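4. Getting the table and the lights right

Right, you've got your key and found the kettle (section 3), so let's sort out the workroom. I've been setting up in the Millet room at Riltgate for ages now and it still takes me a good ten minutes, so don't worry if you're slow the first time!

4.1 Lights first

1. Put your bag down by the door and switch on both ceiling panels. The switch sticks a bit, so press it firmly.
2. Give them a moment. The far one likes to flicker before it settles (if it's still at it after your tea, write it in the book and Guoqing Lü will have a look).
3. Stand where you're going to work and check for your own shadow on the tabletop. If it bothers you, shift yourself before you shift the table.

I always have both on, even in summer. The white ceiling throws a lovely even light back down, and I've never needed the desk lamps from the cupboard except once in December.
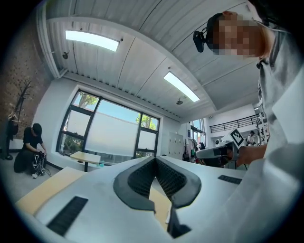
Millet room with both ceiling panels on.

Note: there's a small dark round fitting on the ceiling under each panel. Please don't tie, tape or hang anything on them. Bunting goes on the wall hooks!

4.2 The table

4. Wipe the top with the blue cloth, wrung out well. It's pale wood and it shows every ring, and believe me I've made a few of them.
5. If you need to move it, get a second person and lift from both ends. Arnout Brouwer tried dragging it on his own and you can still find the marks on the floor.
6. Leave at least 800 mm between the table and the wall, so people can get past behind you with their arms full.
7. Rock it gently from each corner. For a wobble, turn the foot on that corner a little at a time until it stops.

Caution: the tabletop is not heatproof. Mats are in the drawer marked 64, under the Prurnel catalogues.

4.3 Before you go

8. Wipe the table again and put it back on its floor marks if you've moved it.
9. Lights off, both of them, then the door. The code for the outside gate is on your welcome sheet.

If you've booked the Huso room instead, skip to section 5. The table in there folds, and it has its own ideas about how.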